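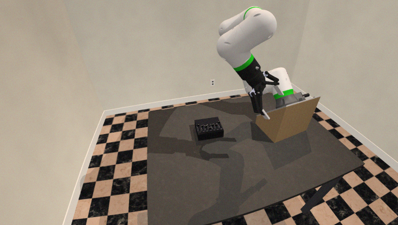 Our sim. Arm, board, little black box. Gripper's empty for now.

ok thread time, people keep asking what the robotics club is doing this term and I keep typing the same answer in DMs. so. thread. 1/whatever

The project is called Nina. Nina is the arm plus the code plus the table plus everything. Wilmer named it in September and refuses to say after who.

The job: arm reaches past the board, finds the black box, picks it up, sets it down behind the board. Sounds like nothing. It is week 28 of nothing

We do it all in simulation first. School arm time is 4 hours a month and we burned the first two months of that on homing errors and one emergency stop button somebody leaned on (me)

Team, for the record:
me (Milagros) - grasping, typing threads
Wilmer Escobar - motion planning
Dalia Fawzy - the sim itself, the room, lights, all of it
Ulises Rivadeneyra - logging, plots, bad news
Ms. Giraldo - advisor, signs forms, asks the hard question at 4:55

Dalia built the room. Checkered floor was her idea. First version was plain gray and you couldn't tell if the camera had moved or the table had. Now you can. Also she got attached to the marble so it stays

She did baseboards. There's an OUTLET on the back wall. Asked her what's plugged into it, she said "your attitude"

About the shadows bc someone asked in the last thread. Yes they're dark. Yes the gripper one looks like a giant fork lying across the table. That's on purpose, we want the vision part to suffer a bit now and not in front of judges

It did suffer. For nine days the detector was sure the gripper shadow was a second gripper. Confidence 0.97. Wilmer printed the screenshot and it's on the cabinet

Fixed it by changing light angle every run. So now the shadow's somewhere else each time and the network gave up on it. Dalia's script, took her one evening, I had been "about to do that" since forever

ok the board. The board is the whole point of the task. Without it the arm goes straight over and down, done, everyone claps. With it standing there the planner has to care where the elbow is

And the elbow on this thing is big. Wilmer's first planner only checked the gripper for collisions. Gripper cleared beautifuly. Elbow took the board out like a door

Second planner checked everything, and was so scared of the board it wouldn't move at all. Just sat there. Planning time: forever

Third one is the one we have. Checks all the links, keeps a margin, picks the shortest of what's left. It's ok. It's slow. We love it

Numbers, since Ulises will post them anyway:
1767 sim runs total
892 clean pick and place
that's a hair over half. in the first hundred we had zero so pls be nice

Most of the fails are mine. Grasp fails. The box is low and it's got those little pieces on the front part of the top, so if I come in wrong a finger clips them and the whole thing spins away

What I changed this week: approach from the back half of the top where it's plain. Fingers all the way open till the last bit, then close slow. Rate went up, Ulises is making the plot, will add when he stops fighting with the axis labels

Also my angle was in degrees in one file and radians in the other. For how long? don't ask

Somebody in replies: "why not just use suction". Because we have two fingers and no suction cup and no budget, thats why

Somebody else: what software. Simulator is Studetti, the student license. Control side is our own python, messy, will clean it up before we share (we won't clean it up)

Competition is the Mavport student day. Demo has to run on the real arm, three tries, best one counts. Board gets placed by the judges so we don't know the angle ahead. Hence Wilmer's face lately

Flitedix team from across town is doing the same task with a mobile base. Saw their video. It's good. Not linking it lol

Ms. Giraldo's question today at 4:55 was: "what does it do if the box isn't there." Silence. We checked. It closes on air, lifts nothing very carefully, carries nothing around the board and reports success

so that's tonight. Adding a check on the finger gap after closing. If the fingers meet, no box, go home pose, try again

How many of the 892 were that???? Ulises is looking. I can hear him typing angrily

update: four. only four. ok. breathing. 888 then, I'll fix the poster

If you're a first or second year and want in, we meet in the lab behind the machine shop after last class. You don't need to know python. Wilmer didn't. Bring a laptop if you have one, there's two spare and one has no letter E

Next post when the finger check works, or when Dalia puts curtains in. She's been looking at curtains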